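Garkent Household Words: a small collection of what people call the things at home

Hello, and thank you for stopping by. This is the README for the Garkent word list, which gathers the everyday names that people in and near Zisilstead use for ordinary household objects. It began as a scribbled page on the side of a fridge and has grown rather a lot since then (the cupboard under the stairs alone has its own section, and quite right too).

What's in it

The main file, words.csv, holds 1,247 entries covering 631 objects. Each row gives the object, the word somebody uses for it, the part of the house it usually lives in, and a note if the person wanted to leave one. Please do read the notes! Some of them run on for a good paragraph, and I've left the spelling just as it came, apart from taking out surnames and street names.

A second file, disputed.csv, has 153 entries where two people under the same roof couldn't agree. The remote control is in there, as you'd expect, and so is the end slice of a loaf.
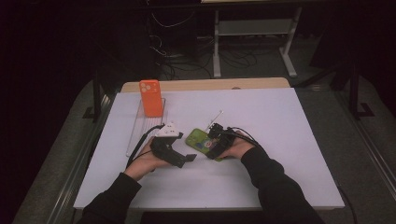

An orange phone in a clear rack. See "stands, racks and props" in words.csv.

Newer objects were harder going than the old ones. People have had generations to settle on a word for the airing cupboard, but a thing for standing your phone in may be a rack, a stand, a rest, a prop or simply "the phone thing", and all five are listed.

Using the files

Both files are plain text with commas between the columns, and they open in any spreadsheet program. If the accents come out as nonsense, choose UTF-8 when you import. The Skisosell branch has the same rows sorted by room, should you find that handier.

Known gaps

Garden sheds are thinly covered, and so is anything to do with sewing. The "heard from" column is blank for the first 100 rows, which were typed up before I'd thought of having one.

Licence and thanks

Free to use and share, with a mention of the Garkent list if you'd be so kind. Corrections are welcome at any time, and I usually go through them on a Tuesday evening.

Maintained by Selvanayagam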